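Let the Stoten bus keep its early run

Elias Awwad

The Plalerport council wants to drop the first bus of the morning from Stoten, starting in September. Its reasoning is that only 18 people ride it on a normal day. I think the council is reading the number wrong.

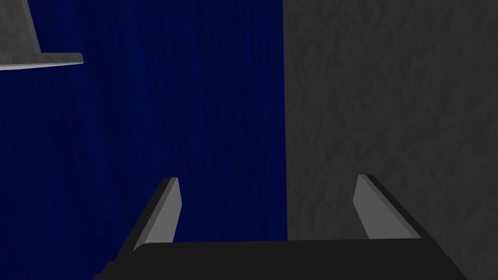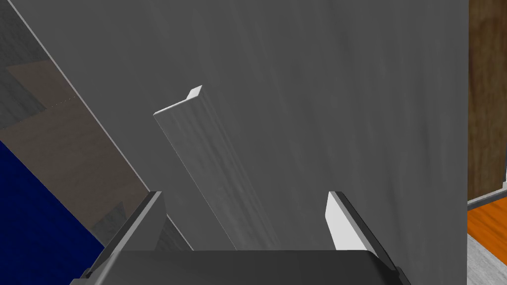 Who rides at that hour

Most of the people on the early bus are going to work at the hospital or the bakery in Hemmin. Their shifts start at 7. The next bus gets in too late for them, and few of them own a car. A route with a small number of riders can still be the only way those riders have to keep a job.

What it would cost

The council says the cut saves $1,544 a month. That is real money, but the same budget has more than that set aside for new signs at the Nollby parking lot - signs that can wait a year.

I would accept a smaller bus, or a higher fare before sunrise. Some 60 residents have signed a letter saying the same. The council should read it before it votes, and it should ride the bus once too.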